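Brikik Two-Arm Bench Station
Equipment Catalog / Handling and Household Tasks / Bench Stations

Overview
Configuration
What the station is used for
Present capability
Limits of use
Preparing the bench
Folding garments
Customer remarks
Service and ordering

Overview

The Brikik Two-Arm Bench Station is a tabletop manipulation system supplied to laundries, training workshops, garment finishing rooms and institutions that wish to evaluate automated handling of everyday goods. It consists of two arms, a control cabinet, a set of exchangeable finger plates and the Lovgate task software. The station is sold for evaluation and supervised use. It is not sold as a replacement for a trained worker, and purchasers are asked to read the sections on present capability and limits of use before requesting a quotation.

Inquiries reaching this office most often take the form of a single question: can the machine do the chore yet? The answer depends on the chore, on the condition in which the item arrives, and on how much help the purchaser is prepared to give. This page sets out our current position. It was last revised on 2022-08-08 and replaces the text issued with the first production series.

Configuration

Arms: two, mounted on separate bases
Working area: flat bench surface, supplied by the purchaser
Grippers: parallel finger type, one per arm
Finger plates: exchangeable without removing the wrist
Control: Lovgate task software, supplied on the control computer
Operator control: hand-guided teaching, with pause and release
Emergency stop: one at the bench, one at the control cabinet
Power: single grounded outlet for the cabinet
Floor covering: any level floor, including carpet
Maximum garment weight: 425 grams
Maximum unfolded garment length: see the task sheet for each garment type

The bench is not included. Many customers already own a suitable table, and the supply of a standard bench was discontinued after customers reported that it did not match the working height of their staff.

What the station is used for

Customers currently use the station for four kinds of work: sorting small rigid items into trays, placing items in cartons, wiping a level surface, and folding garments. The first two are well established. Cartons of a fixed size, fed from a fixed position, can be filled over a full working period with an operator attending to more than one station.

Wiping is in regular use at several sites. The arm follows a taught path and applies moderate pressure. It does not recognize whether a stain has been removed, and a member of staff must inspect the surface.

Folding is the task most often requested and the one for which expectations most often exceed performance. It is treated separately in this document.

Present capability

Household and shop-floor chores are easily underestimated. A worker who picks up a pair of trousers from a heap finds the waistband by touch, shakes out the legs, notices that one pocket is inside out, and corrects it while reaching for the next pair. Each of these steps must be taught to the station or carried out by a person beforehand.

Our internal acceptance trial for trousers covered 154 attempts with garments laid flat by an operator. The criterion was a folded garment that could be placed on a shelf without further correction. Dark fabrics gave more difficulty than light ones, as their edges and creases are harder for the software to separate. Soft fabrics also gave difficulty, since an upper layer may slide while the lower layer stays in place.

We rate the tasks as follows.

Cartons and trays: suitable for routine production.
Wiping level surfaces: suitable with inspection.
Folding towels and napkins: suitable with an attendant.
Folding trousers laid flat: suitable for evaluation and training.
Folding shirts: under development.
Garments taken from a mixed heap: not supported.
Pairing socks: not supported.
Ironing: not supported, and must not be attempted.

Purchasers will note that the list runs from objects that keep their shape to objects that do not. A carton has the same corners each time it is presented. A garment may arrive in any number of positions, and the position changes again as soon as it is touched.

Limits of use

The station must be attended whenever the arms are powered. Persons other than the operator must remain outside the marked working area. The station must not be used in a kitchen during food preparation, in a bathroom, or in any room where small children or animals are present.

Garments must be dry before handling. Zippers should be closed and belts removed. Items with loose cords, beads or long fringes must not be presented to the grippers. Pockets must be emptied.

The station makes no judgment about the value or condition of a garment. It will fold a torn pair of trousers in the same way as a new one. Sites handling customers' own clothing should keep inspection as a separate step, carried out by a person.

Speed should not be the main ground for purchase. A practiced worker will fold faster than the station in every garment category listed above. Sites reporting satisfaction have generally placed the station where the work is steady, the items are alike, and an attendant is already present for other duties.

Preparing the bench

The bench surface should be level and firm. A fabric cover is recommended for garment work, as garments slide too freely on bare laminate or steel. The cover should be drawn flat and fastened at its edges with clamps of a type that can be removed by hand. Small wrinkles at the hem are acceptable. Wrinkles within the folding area should be smoothed out before each session.

Plain and patterned covers may both be used. Where a patterned cover is chosen, the operator should run the cover routine in the Lovgate software once before the first garment, and again whenever the cover is changed or turned. A strong difference in tone between the cover and the garment is more useful than any particular color.

Clamps should be kept clear of the arm paths. The software does not detect clamps. Their positions must be entered by the operator as part of the bench setup.

Folding garments

Trousers are folded in two stages. In the first, one leg is laid over the other so that the garment forms a long strip. In the second, the strip is shortened by bringing one end toward the other. Sites new to the equipment are advised to have an operator complete the first stage by hand and to teach only the second. 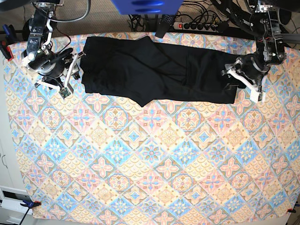 Black trousers, or any garment of similar shape and cloth, should lie across the bench with one end toward each gripper. The lower edge need not be perfectly straight. Where one layer hangs below the other and forms a point, the operator may correct it or may leave it in place to learn how the taught motion deals with an uneven edge. Both approaches are useful in evaluation, provided the choice is written in the session record.

Xiuying Kong writes that the rating for trousers is still too generous. In her view a task should not be called suitable for anything while a person has to lay the garment flat first, as the laying flat is most of the chore. She would prefer two ratings for each item, one for the garment as it comes out of the dryer and one for the garment as it is presented at the bench, and she asks that the first be printed even where the result is poor.

We accept the point in part. The rating describes the station under the conditions stated, and those conditions should be easier to find. A separate rating for unprepared garments will be added to the task sheets in September. For trousers, that rating will be "not supported."

Customer remarks

The following remarks were received from evaluation sites and are printed with permission.

Delia Marinescu, Preren: "Napkins were worth the trouble. Trousers taught us a good deal about trousers. We have kept the station for the napkins."

Ayantu Chala, Tang: "Our staff wished to know whether the machine would take over the folding table. After the first week they were asking who would be assigned to look after it. We had not planned hours for that, and other sites should."

Yuxi Su: "The written limits were accurate. I would have liked more detail on finger plates for thin fabrics."

A supplement on finger plates is available on request and is now included with each new station.

Service and ordering

Stations are delivered with one day of installation and one day of operator instruction. Additional instruction may be booked separately. Finger plates are consumable parts and should be inspected at the start of each session. Plates with chipped or roughened edges must be replaced, as they may catch in woven fabric.

Finger plates, standard, set of 2
Finger plates, narrow, set of 2
Bench clamps, hand-release
Session record book, 400 pages
Task sheets, current edition

Evaluation periods may be extended once. Requests for extension should state the task under trial, the type of item handled and the number of attendants available. Requests that concern an unsupported task will be answered, but a station will not be supplied for that purpose.

Questions about suitability may be addressed to Shiyu Yao, Applications Desk, Brikik. Please include a description of the items to be handled and the condition in which they reach the bench.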